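Vodo Releases Ivach 9, Grasp Planning Software for Wrist-Camera Robots

SODTON, April - Vodo, a developer of robot control software, today announced the general availability of Ivach 9. The new version brings perception, grasp planning and gripper control into one package, and it can be installed on an ordinary industrial computer next to the robot.

In earlier versions, the planner received one picture of the object, calculated the grasp and then moved without looking again. Ivach 9 keeps the wrist camera in the loop until the fingers are closed. If the object has moved or turned, the path is corrected during the approach, and the operator does not need to start the cycle again.

"Our customers handle small things: tubes, bottles, capped containers," said Leszek Brzozowska, head of product at Vodo. "For such objects a few millimeters decide everything. We wanted that the software sees what the fingers are doing, also in the last moment before contact."

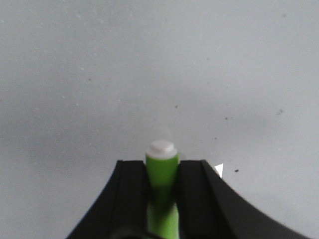 The release was tested together with Mapplebeck, a supplier of laboratory equipment. During the test period the system made 2,469 grasps on 396 different objects. The results were used to set the default values for closing speed and holding force, so a new user can begin with a working configuration and adjust it later.

Ivach 9 also includes a new recording tool. Each grasp is saved with its camera stream, joint positions and gripper commands on one common timeline. Engineers can replay a grasp step by step, change one parameter and compare the two plans side by side - this work can be done at a desk, without stopping the robot. The last 200 grasps are kept by default, and older records can be exported before they are removed.

Existing users can update from version 8 without new calibration. Scripts written for the old planner will continue to run, but Vodo recommends to move them to the new interface during this year.

Ivach 9 is available now from Vodo and its partners. Documentation and a trial license can be requested through the Sodton office.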